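What We Learned Making "The Long Way to the Door"

When our public history seminar was asked to put together a small exhibit on how students with disabilities changed the Lambrakis campus, most of us figured we would spend the semester in the archive and the last week hanging things on walls. We had the order of things pretty badly wrong, and I'm glad we did, because the hanging (and the arguing over the hanging) taught me more than the boxes!

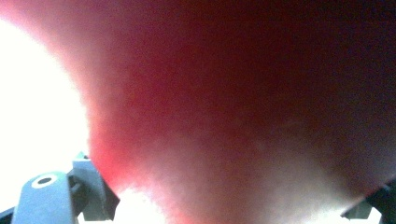
Melina Kouris
Student curator, Public History Seminar
Sep 13, 2020

Our story begins with a petition. In February of the year the new library opened, a group of students collected 752 signatures asking for a ramp at the front entrance. The building had one already, but it was around back by the loading dock, and you had to ring a bell and wait for somebody to come down. The petition itself is a wonderful thing to hold. People wrote notes in the margins, and one signer added a whole paragraph about rain.

We read through 63 letters between the students and the dean's office, and we recorded long conversations with four alumni. Tormod Magnusson, who used a wheelchair all through college and later taught at the Stitow School, talked with us for most of an afternoon. He was generous and funny, and he did not let us get away with calling him an inspiration. "We were annoyed," he told us. "Put that on the wall." So we did, in the biggest type we could afford.

Our whole budget was $3,000, and a good part of it went to captioning and to the tactile floor map, which Flirley Print Shop made for us over two tries. The first one had lettering too shallow to read by touch. 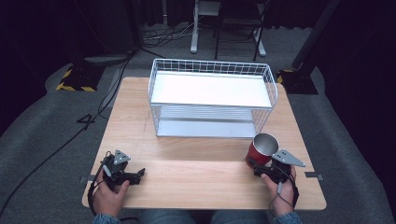 Testing the exhibit with visitors

Before opening we invited people from the Gralloritz Independent Living Center to come through and tell us what was wrong. They were very kind about it, and they had plenty to say. Our labels were hung too high for anyone seated. The audio stations had no transcripts within reach. We had also put our only bench at the very end, which I still blush about.

We lowered every label, printed transcripts in large type, and moved the bench to the middle of the room, then borrowed a second one from the music department.
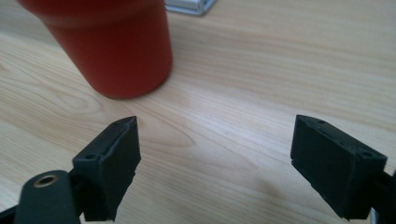 Red cup on a wooden tabletop.

The exhibit had 318 visitors while it was up. If another class takes this on, I would love for them to track down the people who signed the petition and never came to a meeting. We only reached two of them, and both had stories we hadn't seen in any of the letters. The recordings and transcripts are now with the college archive, and you can ask for them at the front desk.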